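Search this site Search Go Menu

# Trestley Flats: a data card

Welcome, and thank you for stopping by. Trestley Flats is a table of asking prices and sold prices for flats in the town of Trestley, put together at Ronton over a good many evenings and kept up ever since. It began as a single sheet for a friend who was trying to work out whether she was being overcharged, and it has grown into something that we hope other people can use too – buyers, renters, students, the simply nosy. This card tells you what is in it, where it came from, and where you ought to be careful.

## What you get

There are 3,544 rows in the present release, dated September 2025. Each row is one sale of one flat, so a flat that has changed hands twice will turn up twice, with the same `flat_id` both times. Houses, shops and garages sold on their own are left out. A garage sold together with a flat stays in, and the column `garage` says so.

The files are:

- `flats.csv` – the main table
- `streets.csv` – street names, old and new, with the ward each one belongs to
- `changes.txt` – what we altered and when

## The columns

- `flat_id` – a number we made up ourselves, with no meaning outside this table
- `street` – the street name as it stands today
- `floor` – ground floor is 0, basements are -1
- `area_m2` – floor area in square metres, balconies not counted
- `asked` – the last asking price before the sale, in pounds
- `sold` – the price paid, in pounds
- `lease_left` – whole years left on the lease at the time of sale, blank if the flat came with a share of the freehold
- `garage` – yes or no

Door numbers are not included and never will be. We went back and forth over this for a long while, and in the end it seemed kinder to the people who live there. Please don't try to put them back by matching against other lists.
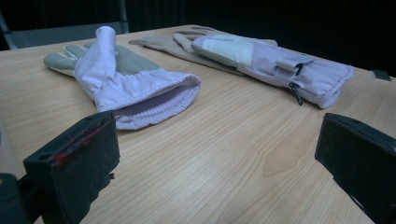
Floor area gave us more trouble than all the other columns put together. Older adverts often give it in square feet, and a fair few give it in both and disagree with themselves. Where the two figures differed we kept the metric one and put a note in `changes.txt`. Some sellers plainly counted the balcony, and one whole block on the Nakpan estate seems to have been advertised with the stairwell thrown in for good measure. We took the estate's own floor plans for those, which brought the sizes down and, of course, pushed the price per square metre up. If you used the March release and find that Nakpan now looks dearer than it did, this will be the cause.

## Where the figures came from

Sold prices were typed in from public sale records. Asking prices came from printed adverts and from sellers' windows, and were checked by a second pair of eyes before they went in. Street names follow the present signs. Three streets were renamed during the years we cover, and `streets.csv` will take you from the old name to the new.

## Things to watch for

Leases with fewer than 60 years left are a world of their own. They sell for a good deal less, and a plain average over the whole table will mix them in without warning. We would suggest splitting the table at that point before you work anything out.

The former Tastix works was turned into flats in one go, and nearly all of them were sold straight from the builder. New flats were often sold with the carpets and the cooker included, and we have no way of taking that out of the price. The top floor there is also much larger than anything else in town, so it will drag any average upwards if you let it.

Finally, a blank in `asked` means we never found an advert. It doesn't mean the flat was sold quietly or cheaply, and please don't read it as nought.

## Using it

You are welcome to use, copy and share the table for any purpose, so long as you say where it came from. A line such as "Trestley Flats, Ronton" will do nicely. It is not a valuation and shouldn't be used as one – if you are about to spend your savings on a flat, do have a surveyor look at it.

If you spot a mistake, write to us with the `flat_id` and what you think it should say. We read everything, though it may take us 2 weeks or so to reply when things are busy at home.

2 comments Share 3

Contact | © Ronton | Back to top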